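Arm notebook, August
Shared bench at Joslow, after supper until 10:40 pm

Picking up from the last entry. The new finger pads are on! I cut them from the thin rubber sheet and glued them with contact cement, and left the clamps on overnight so the edges wouldn't lift this time. The left pad sits a hair lower than the right one. I can feel it with a fingernail but I don't think it matters for cups.

Wiring first. The elbow cable was still rubbing on the bracket, so I moved the zip tie one hole up and gave it more slack. Ran the elbow through its full travel by hand with the power off and nothing snagged. The Clustano board came up on the first try, all joints answering. Wrist encoder reads 2194 at the home position. Wrote that on tape and stuck it to the base, so please leave the tape there.

Gripper tuning

The old close command just slammed to the end stop and squashed whatever was in the way. Now it steps in slowly, watches the motor current, and stops when the current climbs. I started with the threshold at 2000 and it never triggered, the cup just folded. Dropped it in big jumps, then small ones, and ended at 167 (same units the board reports, I still haven't worked out what they are in real life). At 167 it holds a plastic cup firmly and the rim stays round. I must have opened and closed it on the same cup for half an hour because it was so much fun to watch.

Could be a bit lower for paper cups. Haven't tried.

Stacking

This is the part I've been wanting to get to since spring. The idea is to have the arm work with things at different heights, so I gave it the mesh pencil holder as a stand. The cup has to end up upright on top, and the holder is narrow enough that being a little off should show right away. Black cloth over the table as before. The purple cup stays up front as the next pick.

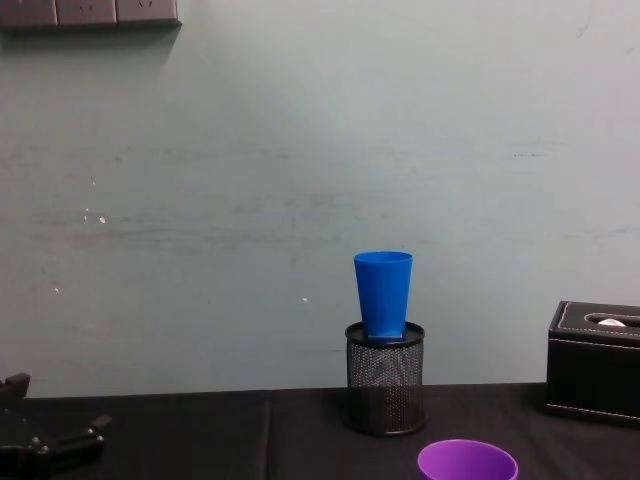

Height numbers

The arm's idea of the tabletop was too high. I taught the table height again by lowering the closed fingers until a strip of paper just dragged, then backed off 2 mm and saved that as zero. After that I measured up to the rim of the holder with the steel rule and put it in the script as its own value, separate from the cup height. Before, both were lumped into one number, which was silly and made every change a guessing game.

Also slowed the last stretch of the downward move to a crawl. It looks so much calmer! The shoulder still has a little shake when it stops, worse when the arm is stretched far out. Might be the belt, might be my gains. I'll check the belt first, it's easier.

To do

Trim the left pad so both match.
Belt tension on the shoulder.
Save the Ibarra script under a new name before touching anything, I overwrote the good one last month and it hurt.
Try the purple cup with the same threshold.
More rubber sheet, we're down to a scrap.
Ask whether the bench is free in the mornings - the evening slot is getting crowded.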